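How a Robot Arm Gets Looked After

Robots in workshops and labs do the same job again and again. They don't get tired the way people do, but their parts wear down, screws work loose and dust gets in. Someone has to check them.

Érica Macedo looks after a robot arm at the Cellcombe workshop in Gomadville. Her arm picks up small parts and drops them into a container. The arm and everything it needs to do its job are together called a cell. A cell can be as big as a garage or as small as a desk.

Before she touches anything

Érica switches the arm off. Then she turns a key, takes it out and puts it in her pocket. With the key gone, no one else can start the arm by mistake. She ties back her hair and takes off her watch.

You should never reach into a robot's space while it is switched on, even if it is standing still. A robot that is standing still may only be waiting for its next instruction.

Checking the fingers

At the end of the arm is the gripper. It is the robot's hand. Érica's gripper has two fingers that slide toward each other to pinch things. Each finger is held on with small screws.

She wipes the fingers with a clean cloth. If there is grease on them, parts can slip. Next she tries to wiggle each finger with her own hand. A finger should not wiggle. If it does, she tightens the screws with a special wrench that clicks when the screw is tight enough. Turning a screw too hard can damage it, so she stops at the click.

The tips wear out first. Érica changes them after 400 hours of work. She writes the change in a notebook, and the last entry says 2 Feb 2023.

Checking the eye

Many robot arms have a small camera near the wrist. It moves when the wrist moves, so the robot gets a close view of whatever its gripper is near. A fingerprint on the lens makes everything blurry. Érica cleans it with the same kind of cloth people use for eyeglasses.

The camera cable has to bend every time the wrist turns. She runs her fingers along it and feels for cracks. In November she found one, and the cable had to be replaced.

Teaching it where things are

A robot does not know where its table is until it has been told. If somebody bumps the table, the robot will still go to the old place. It might miss the part, or it might hit the table.

To fix this, Érica turns the arm back on in slow mode. She holds a control box called a pendant, with a button she must keep pressed the whole time. If she lets go, the arm stops. She moves the gripper carefully to a mark on the table and saves that position. Then she does the same at the next mark. There are 12 marks on her list, and the whole job takes over 13 minutes.

After that she runs the arm slowly with nothing in its fingers. She watches it go to the table and to the container and back. If the fingers stay clear of the container's rim, she puts in one part and lets the arm try to move it. 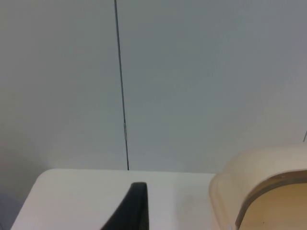
When the slow test goes well, Érica steps outside the safety line and sets the arm to its normal speed. She stays for the first few parts and listens. A healthy arm makes a steady hum. Grinding or clicking means she has to switch it off, take out the key and look again.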